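Flaretti — Nestham shop, back half and stockroom
Walk-through checklist, 08/10/2019
Checked by: Feng-yi Kwan
Copy to: Pak-hei Su

Front exit — OK. Opens full width, mat flat.

Back exit — FAIL. Boxes stacked in front again, same as last visit. Moved them myself. Need tape on the floor, Pak-hei to order.

Exit signs — OK, both lit. Test button on the rear one sticks, press hard.

Extinguishers (2) — one OK. One by the sink has no tag, pin is in, gauge in green. Call Ullholm for a new tag, don't wait for the November visit.

Stockroom shelves — partly. Top shelf bolted, middle bay not. Limit on the label is 200 lb per shelf, paint cans on the middle bay look over that. Move to floor level untill bolted.

Ladder — OK. Feet good, one rung sticky with something, wipe.

Ceiling — no stains seen. Check again after heavy rain. 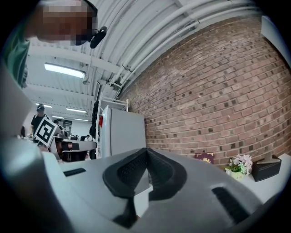
Green shirt at left, pale ceiling behind.

Electric panel — FAIL. Need 3 ft clear, broom and mop bucket in the way. Door shuts fine. Breakers 80 percent labeled, rest are blank.

Cords — one extension cord under the rug by the register. Take it out. Not a permanant fix, ask Lui for a quote on a second outlet.

Hot water at hand sink — 98 F, fine for hands. Soap out.

First aid kit — short on gauze and gloves. Eye wash in date.

Sign-in sheet — N/A, new one not printed yet.

Recheck back exit and panel first, the rest can go on the regular list. Pak-hei please initial and send back — F.K.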